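4. The room and where things go in it

I should say a bit about the room before I get into the diary entries, as so much of what people wrote only makes sense if you know what they were walking past all day. Warnoslow is one long open workroom with brick along one side and a white corrugated ceiling, and whoever fitted it out left the pipes showing along the top of the bricks (I rather like them, though several people told me they don't). There are desks with drawers, there is open shelving, there is a fridge, and between them they have to hold everything that 17 people bring in, borrow, forget and fall out over.

I went in expecting the desks to be the interesting bit. I had a whole set of questions ready about desk tops! But when I read the diaries through the first time, what people kept coming back to was the brick wall side, and above all the stretch with the fridge and the shelves.
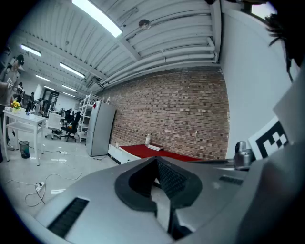 Figure 3. The fridge and the white open shelving next to it, brick wall side.

Mostly empty shelves beside a fridge sound like a gift to a busy office, and I'd have filled them in a week. The diaries say otherwise. Of the 236 entries I coded, 40 mention the open shelves, and nearly all of those are people explaining why they'd put something elsewhere. "Too public" was one. "It'll get tidied" was another, and I've thought about that one a lot, because the writer plainly meant it as a threat. If you leave a box of tea on an open tier, it seems to become everybody's tea, while the same box in a drawer stays yours for months.

I'd call this the open shelf problem, except that Chutima Kongkaew has already given it a better name in her notes on the Srisuk offices. She talks about "polite storage", meaning places that people feel they ought to leave alone. Her polite places were windowsills. Mine are shelves, but the manners look much the same to me, and I've borrowed her term from here on.

Tables are a different matter. A table with a cloth on it is hardly storage at all, on paper, and yet things do get set down on one and stay there, a book or a bottle of water, the sort of thing you're carrying when you stop to talk. I coded these as "resting" and kept them apart from "stored". The line between the two is wobbly and I moved it twice. In the end I went with what the diary writer said they meant to do. If they meant to come back for it the same day, it was resting, even if it was still there in the following week's entries (and yes, that happened).
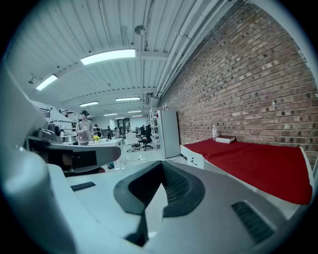
Does a cloth on a table make people less likely to leave things on it?

It may do for anything wet or dirty, going by what people wrote, but it made no difference they'd mention to small clean things such as books and pens. A few said the cloth made them feel the table was being kept for something.

Drawers are where I had to change my mind most. I'd planned to treat a desk and its drawers as one place, and I'd have saved myself a fortnight of recoding if I'd stuck to that. But people write about the top drawer and the bottom drawer as if they were in separate buildings. The top one is for things you need with one hand while you're on the phone. The bottom one is for shoes, spare jumpers, the good biscuits, and papers you can't quite bring yourself to throw out. The middle one hardly comes up at all, poor thing.
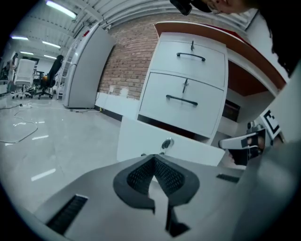 Locks come into it too, though less than I thought they would. Having a keyhole on a drawer seemed to matter more than using it. One writer had lost the key before her first month was out and still called it "my locked drawer" right up to December. I took her at her word and coded it as private, and I did the same with two others who wrote in a similar way. Anyone who'd prefer a stricter reading can move those three across, and it doesn't shift the totals enough to bother the argument in Section 5.

One more thing about drawers, and it's a small one. An open bottom drawer gets in the way of feet, so people notice it and say so. That means bottom drawers may be a bit over-reported in my data compared with cupboards, whose doors tend to get pushed to by whoever is passing. I tried to allow for it by asking everyone for one "quiet" entry a week, about something they hadn't touched. Some of these ran to 300 words, and they were easily my favourite part of the reading.

Contact: Storage Habits Study, Warnoslow | Copyright the author, Jun 5, 2021 | Back to top

Related items
Polite storage: notes from the Srisuk offices (Chutima Kongkaew)
Whose mug is it? Shared kitchens at Celell
Moving desks at Flunent: what got left behind
Keeping a drawer diary: instructions for writers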